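Fri 18 July

Bench 2, fold and column trials, continued from the last entry.

Started with the folded sheets that had been sitting under the board overnight. The Trokov stock held its creases better than the Jaltex. Both were scored on the same side with the same blunt tool, same pressure as far as I can judge. The Jaltex has opened up along the long folds and wants to go flat again. I pressed it a second time and left it under the board with the heavy offcuts on top. Will look at it Monday.

Mixed a small batch of white for the columns. We are down to the last can of the Tuncer matte and I don't want to open it until the color question is settled. The older can had a skin on it, so I cut the skin out, strained what was left and used that for the test piece. Two coats, light sanding between. There was one run near the foot, which I took down with fine paper and touched in.

Amanuel Yilma came by before lunch and we talked about the gray. He wants it darker at the bottom than at the top so the column looks like it has some weight when it stands in front of a white fold. I had been planning on one flat gray all the way. We tried his version on a scrap first, three passes with the sponge, each one starting lower than the last. It looked muddy up close and fine from the door. He is right that people will mostly see it from the door.

Other points from that talk, so I don't have to ask again:
- white above the gray and a thin line of white below it
- no gloss anywhere on the column, the lights in the display room are low and they catch everything
- the fold behind it stays white, no tint
- sample label is 541, the old label comes off

After lunch I set the column up with a folded sheet behind it to check one white against the other. This was the main job for the day and took longer than it should have. The column reads a little blue toward the top, where most of the light lands, and some facets of the fold go beige. With the window blind down the difference was smaller. With it up, the column was clearly the colder of the two. I moved the work lamp to the other side and the facets changed but the column hardly did.

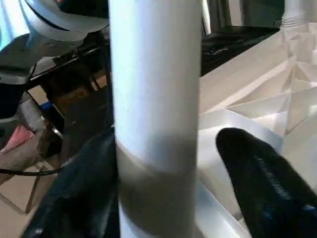 Column with gray band, folded white surface behind it to the right.

The band needs to stay about where it is. I tried masking it higher on the scrap and it cut the column in two. The soft upper line is better than the taped edge I did in the spring, and I would keep it. The lower line should be crisp, so tape there and pull it while the paint is still tacky.

Things I would change on the next one: thin the gray a bit more for the first pass, and work around the column in one direction without going back. I went back twice on the scrap and both places show if you know where to look. Also use the small sponge. The large one picks up too much and leaves a ridge.

On the folds, I measured the crease spacing on the template and it is 28 mm, which matches the drawing. The sheet I cut last week was off because I had printed the template to fit the page. Reprinted at full size and threw the old one out. If anyone finds another copy in the drawer, please throw that out too.

The spray fixative is still not decided. Rustex sent a can and I tried it on a corner of the Trokov. It dried with a slight yellow cast, or I think it did - hard to say next to the beige in the shadows. I put the corner in the envelope taped inside the back cover of this book with the date on it. Want to compare it with an untreated corner after a couple of weeks on the windowsill. Until then no fixative on anything that leaves the room.

Cleaned the brushes and the sponge, wiped down the bench. The sink drain is slow again, I left a note on the door. Blades are low, one pack left in the tin. I also need masking tape in the narrow width, the wide one is no good for curves and I wasted a good length of it finding that out again.

The display room is booked for November, so there is time for at least one full remake if the whites turn out too far apart. Amanuel thinks a warmer white on the column would fix it. I would like to try a different lamp first and leave the paint alone.

Monday: check Jaltex under the board, second scrap with thinned gray, ask Amanuel which lamps they have in the display room.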